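Evirmont Extends Linen and Bedding Program to Second Residence

The Evirmont Housing Society has confirmed that its linen and bedding program will continue for a further two years and will be extended to residents of Wernar House, the society's second supported residence. The decision was approved by the board in October, following a review of the program's first year at Sartori Court.

Under the program, every resident entering supported housing receives a new mattress, a mattress protector, two sets of sheets, a blanket and a pillow on the day of arrival. Items become the property of the resident and may be taken when the resident moves to permanent housing. There is no charge, and residents are not asked to return bedding or to pay a deposit.

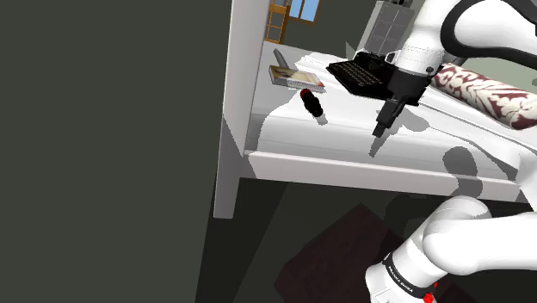

The review found that residents had previously waited as long as three weeks for suitable bedding, depending on donations held in storage at the time. Those arriving late in the day were the most affected, as the storage room on Stodent Street closes at 4:30 p.m. The society has since adopted a single standard for furnished rooms. Beds are supplied with a plain white frame and a side rail, and the mattress is delivered to the room before the keys are handed over. The standard applies to single rooms only. Family units will be considered separately once room measurements have been completed.

A total of 442 bedding sets were issued in the first year, of which 73 went to residents who had been referred directly from hospital. The society had budgeted for fewer hospital referrals and drew on its general reserve to cover the difference. The budget for the coming period has been adjusted to reflect the higher figure.

Italo Ferraro, Director of Resident Services, said the program had reduced the number of requests received by front desk staff in the first week of a tenancy.

"A person who has just moved in has a great deal to arrange, including identification, income support, medical appointments and, in many cases, school for their children," Mr. Ferraro said. "We took the view that a proper bed should already be in place. The feedback from residents has supported that view, and we are pleased that Wernar House will now be included."

Residents who took part in the review also raised concerns. Several asked for a choice of pillow, and others noted that the blankets first supplied were too light for the north-facing rooms during winter. A heavier blanket will be offered on request from the start of the next intake. Residents already living at Sartori Court may exchange the lighter blanket at the front desk during office hours. 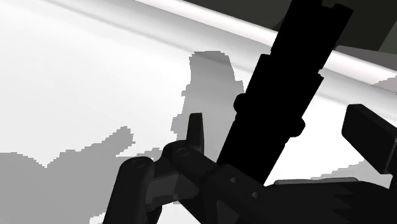
Laundry arrangements were a further subject of comment. The two washing machines at Sartori Court are in steady demand on weekends, and residents reported difficulty in drying sheets on the same day. The society will lengthen laundry room hours from 8 a.m. to 10 p.m. and has asked its maintenance contractor to provide a quotation for an additional dryer. A booking sheet will be posted at the laundry room door. Residents are reminded that machines should be emptied promptly at the end of each cycle and that items left overnight will be moved to the shelf in the corridor.

Wernar House is expected to begin issuing bedding sets when its second-floor rooms reopen after repainting. Current residents of the building will be eligible on the same terms as new arrivals and will be contacted by their support worker to confirm what they need. Residents who prefer to keep their own bedding may do so, provided the mattress meets the building's fire safety requirements. Assistance with removing old mattresses will be available, and residents should not leave them in hallways, stairwells or beside the waste enclosure.

The society continues to accept new, unopened sheets and blankets in single sizes. Used mattresses, pillows and duvets cannot be accepted. Donations may be brought to the Stodent Street storage room between 9 a.m. and noon on weekdays, and a receipt for income tax purposes can be issued where proof of purchase is provided.

Questions about eligibility should be directed to the Resident Services office at Sartori Court. Printed copies of the review are available at both front desks, and large-print copies may be requested.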